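Cilleck handheld set, March batch. Read this before training on it, there was a grip fault and part of the data is bad.

## What's in it

76 episodes, two hand-held grippers, one operator, tabletop sorting of small store packaging (blister packs, little boxes, flat sheets) into a tray. Wrist video from both grippers, finger width, pose. Raw files only, nothing trimmed.

## The fault

Finger width on the second gripper drifts. Encoder magnet worked loose on its post, so the logged width creeps up while the fingers stay shut. First shows in episode 11, gets worse from there. By the end the log says 8 mm open on a closed grip.

You won't notice on boxes. Thin stuff is where it hurts: the fingers are pinching a sheet seen edge-on and the log says they let go. A policy trained on that learns to open early. We ran one on the Stonwood arm and it dropped every sheet before the tray, then closed hard on the blister pack and the stop had to be hit. No injuries, one bent finger link.

Typical view from the second gripper, green and white sheet in the fingers, the other gripper over the table:

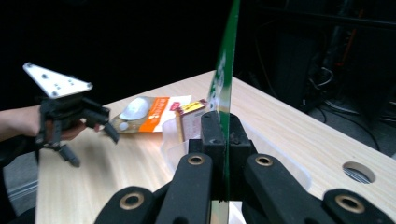 ## What to do with it

- Episodes before 11: fine, use as is.
- 11 and up: video and pose OK. Do **not** use `width_2`. Mask it or drop the episode.
- `width_1` is good all the way thru.
- Don't try to fix the drift with a straight line. It jumps whenever the gripper gets knocked, we tried.

A re-estimate from video is in the Paulauskas branch. Works on thick items, still wrong on sheets. Not merged.

## Before recording again

1. Glue the magnet, let it set overnight. Friction fit is not enough.
2. Close fingers fully, zero, open, close again. If the reading is off by more than 2 mm, stop and redo.
3. Repeat the closed check after each batch and save the reading with the episodes. We didnt do this, which is how it ran so long.

## Running policies from this set

Cap the grip force, keep a hand on the stop. Any checkpoint tagged `flidetness` was trained on the bad widths. Don't put it on hardware, even for a quick test.

## Open

- spare finger link on order
- loader still reads `width_2` by default, needs a flag
- left/right naming differs between pose and video files, check before merging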